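# Stendico open-top bin, gray - review

I bought this bin to replace a plastic tote that had cracked along one corner. I wanted something with no lid, big enough for the odds and ends that collect on a worktable, and low enough to reach into while standing. It has been in use for 14 months, so most of what follows is about how it has held up.

The box came flat in one carton from Lascombe, with the screws in a paper bag and a single sheet of instructions. The panels were already painted. Putting it together took an evening. The holes lined up on three corners, and the fourth needed some persuading with a mallet. Two of the screws had poor heads and I used my own.

The shape is the main reason to pick this one over the Vanhove, which is a plain rectangle. The sides lean outward toward the rim, so your hands don't knock against them when you reach for something on the bottom. The back wall slopes too, and behind it there is a narrow trough. I keep flat things in the trough and everything else goes in the main bin.

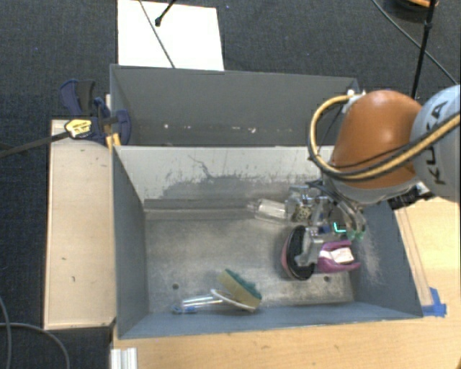

**Wear and cleaning**

The paint is the weak point. The floor scuffs easily and shows pale powder, and the sloped back wall has a large dark stain over its lower half. I went at it with dish soap and then with a paste cleaner from Weleo, and neither one moved it. A darker gray would have hidden more. If looks matter to you, put a coat of clear sealer on the inside before you use it.

Dust wipes off the flat floor well enough with a damp cloth. The line where the floor meets the walls is harder and I use an old toothbrush there. There are two small holes in the floor, so I would not keep loose beads or very small screws in it.

**What it holds**

Sponges, brushes and clear plastic tubes all fit with plenty of room left. Because the floor is flat and the bin is open, things stay spread out and you can pick out the one you want. The other side of that is that round items roll when the box gets bumped. A divider would fix this. Stendico lists one for a different size but not for this one, and I asked them in May and got a form reply.

**Weight and placement**

It is heavier than it looks and there are no handles. I would not want to carry it up stairs full. On a wooden tabletop it stays put, but I stuck felt pads underneath after it left a mark on the finish. Leave space behind it if you plan to use the trough, or you will be scraping your knuckles on the wall.

**Would I buy it again**

Yes, at the sale price. At full price I would look at the Vanhove first and live without the slopes. Joints are still tight, nothing has warped, and the paint is what it is. I give it 8 out of 10 for shape and a good deal less for finish.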